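A Friday evening at the Hulitbridge shared workshop

I finally made it to the open evening at the Hulitbridge workshop, after telling myself every month since spring that I'd go. It's up a flight of stairs behind the old Modley printing place, and the door is so plain that I walked past it 2 times before a woman with a bike helmet held it open for me. Doors were at 7 and I got there a little after, which meant the good cookies were gone but the soldering bench was still free.

I'll skip most of the woodshop side (lovely, loud, lots of clamps) because what I'd come for was the robot build. A few members have been putting together a pair of hand-held grippers and matching arms, working evenings, and they'd promised to have it all out where people could poke at it. They did! You could pick up a gripper, squeeze it, feel the fingers slide, and ask any dumb question you liked. I asked plenty.

Lejla Pavlović was running the table that night. She started on this at home, on a kitchen counter, and moved it to the workshop when the screws began turning up in the silverware drawer. Her first set of fingers were straight and flat, like a pair of rulers, and they were fine for boxes and hopeless for anything round. The newer ones are wedges, with the inner faces set at a slant. She let me hold an old one and a new one side by side and I could tell right away which I'd want. The new one has some heft to it, too, which I liked - it feels like a tool.

The big lesson of the evening, for me, was threaded inserts. I've been running screws straight into printed plastic for years and then cursing when the hole strips out. They press brass inserts in with a soldering iron, and after that you can take a part off and put it back as often as you please. Lejla had a scrap block full of practice ones, five or six of them crooked, and she passed it around without any embarrassment. I did one myself. It's crooked. I'm keeping it.

After that we got to the part where you try picking things up. The rule at the table is that anything goes as long as it won't roll onto the floor, and everybody brings something from home. The little pot with the bear climbing out of the back was my favorite, with those soft folds like a paper bag that's been rolled down at the top. It's a nasty thing to grab, when you think about it. The sides aren't flat, the rim flares out, and you really don't want to squeeze a bear.

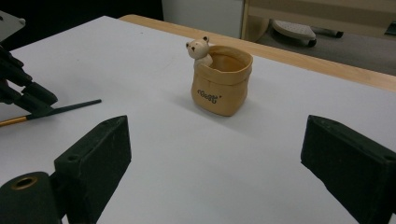
Go in low and close slowly, Siqueira told me, and forget about the rim, because with a flared edge the fingers ride up and you end up holding nothing but air. I'd been aiming for the rim, of course. He also thought I was watching the fingertips too hard and should keep an eye on the gap on each side, and close only when the two gaps matched. We talked about that for a good long while, and then about pads. He wants softer ones. Lejla wants the same ones with a rougher face, so they're going to make a set of each and argue it out next month.

My own turn was mixed, I'd say. I got the hang of lining up faster than I expected, and my hand got tired faster than I expected as well. The trigger spring is strong! There's a weaker one on order from Jekutness, and I hope it's in by July, when I plan to go back with my nephew, who has smaller hands and a lot more patience.

A few practical things if you're thinking of going. Parking is bad, so take the bus if you can. Bring a sweater, as the windows stay open for the soldering fumes. There's a sign-up sheet for the bench by the sink, and it fills early. Coffee is 2 dollars in the jar, and it's strong enough that I was still up at midnight sketching a finger mount on the back of the flyer. I've got the first one printing now - ask me in a week if it fits.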